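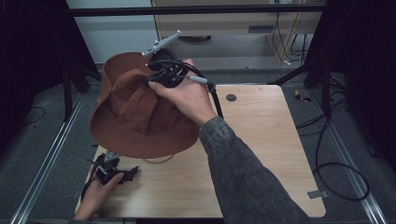
Brown bucket hat with a chin cord.

Getting the Guest Room Ready for Holiday Company

We have people staying with us most of December, and the spare room spends the rest of the year holding coats, wrapping paper and a sewing table. I used to clear it out the night before. Now I start early and do a little at a time.

Begin with the bed. Strip it down to the mattress, vacuum the mattress and the floor under the frame, and leave the window open for an hour. Wash the mattress pad even if it looks clean. Blankets that have been folded in a closet since spring need a turn in the dryer on low, with no dryer sheet. Plenty of people can't stand the scent, and they won't tell you.

Pillows: put out two kinds per person, one firm and one flat. Leave the extras on a shelf where they can be seen so your guests don't have to ask.

Clear one drawer and 16 inches of closet rod. That is enough for a long weekend. Put real hangers on it, including a couple with clips for pants and skirts. If the closet is packed and you can't move anything, a row of hooks on the back of the door will do.

Set a lamp where it can be reached while lying down, and use an 800 lumen bulb or something dimmer. Sleep in the room yourself one night before anyone comes. I did this last year and found that the heat register rattled and the only outlet was behind the headboard. An extension cord with a flat plug took care of the outlet. The register needed a strip of felt.

Towels go on the bed or on a chair, one bath, one hand and one washcloth each — folded together so it is clear whose are whose. If you bought new ones, wash them twice first or they will leave lint on everybody.

A small tray on the dresser is useful. On mine I put:

- the wifi password, written large
- a water glass and a carafe
- tissues
- a pack of plain crackers
- a spare house key on a ribbon

Leave the wastebasket empty with a liner in it, and tuck a few more liners at the bottom.

For a musty closet, set a bowl of baking soda on the floor for two days and keep the door cracked. Sprays only cover it up, and the smell gets into clothes.

When they leave, wash the sheets that same day and make the bed up again. Pull an old flat sheet over the top to keep the dust off. Next time you will only have to take it off and bring in the towels.

Posted 2025-10-19 by Solange Penner

Contact | Copyright Solange Penner, all rights reserved | Back to top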